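Zevo P2 Parallel Gripper (two-finger, wrist mount)

Item 2844-P2. In stock, ships from our Vashisht warehouse. Price per gripper: $2,450. Fingers, flange screws and one cable included. Arm not included.

What it is
Electric two-finger gripper for light tabletop arms. Black housing, parallel motion, swappable fingers. Made for picking odd-shaped, light stuff. Bottles, cartons, tubes, that kind of thing.

Quick specs
Stroke: 61 mm
Fingers: 2, open-frame or solid
Mount: standard round flange, 6 screws
Control: Tikton controller or Mita board, firmware from October or later
Camera: optional wrist block, sold seperately

Why we ran it on bottles
Customers kept asking how it does against the Mita M4. Fair question. Spec sheets don't help much there, both look fine on paper. So we set up a sorting job, two arms on one rail, bottles in the middle, lined can at the back. Pick up, carry over, drop in the can.

Notes from the bench
- Hard soda bottles: easy for both. Grab near the middle, not the neck.
- Thin water bottles: squash if you leave force on default. Turn it down to the lowest setting and go up from there.
- Crumpled ones are the real test. The P2 does better coming straight down. From the side it tends to push the bottle away first.
- M4 closes faster. P2 lets go cleaner, less sticking on labels.
- Cable: leave slack at the wrist. We tied ours too tight on day one and lost some rotation.
- Wrist camera is worth the money if your bottles are clear. Overhead view alone kept missing them agianst a busy tabletop.

Still to test: wet bottles, glass, anything heavy. Don't buy it for glass on our word yet.

Ordering
Two-arm kits get one controller, not two. Say which board you have in the order notes or we will have to email you and it slows things down. Spare fingers sold in pairs. Returns 61 days, unopened cable bag please.

Two-arm bottle job, black parallel grippers on both arms:
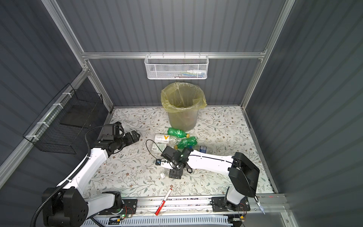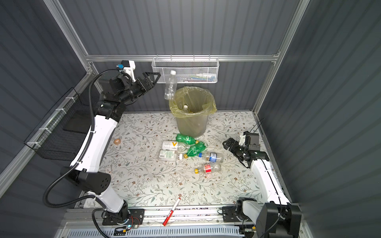
Bench notes and page text: Kiran Thakur
Last updated 15 April 2026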